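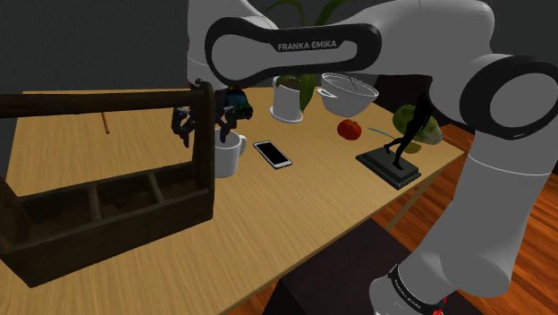
Print | E-mail

What the glaze hides

Crazing is the network of fine cracks that forms in the glaze of a mug or plate, often long after it has left the kiln. The cause is a mismatch in shrinkage. If the glaze contracts more than the clay body as both cool, it is left in tension, and glass is weak in tension.

Luzius Schwaiger, who runs the test kiln at Rüegg, fires 279 sample tiles a year to measure that mismatch. Each is heated in an oven, dropped into cold water and brushed with ink. A tile that survives three rounds is passed for use on tableware.

Delayed crazing is harder to predict. A porous body takes up moisture from the air and from washing, and swells very slightly. The glaze does not swell with it. A batch of 2,000 bowls made by Kindar passed every test in December and began to crack eight months later.

"The glaze was fine," says Ishbel Purves, who examined the bowls. "The body was underfired, so it kept drinking."

The usual cure is more silica, added to the glaze or the clay. In the glaze it lowers expansion but raises the melting point, and the firing schedule has to follow. Boron can bring the melting point back down — up to a limit, after which the surface turns cloudy.

Purves now asks for an absorption figure with every delivery of clay. Kindar has moved its top temperature up and lengthened the soak at the end of the firing. The first bowls from the new schedule are still on her shelf, waiting for their second ink test.

Print | E-mail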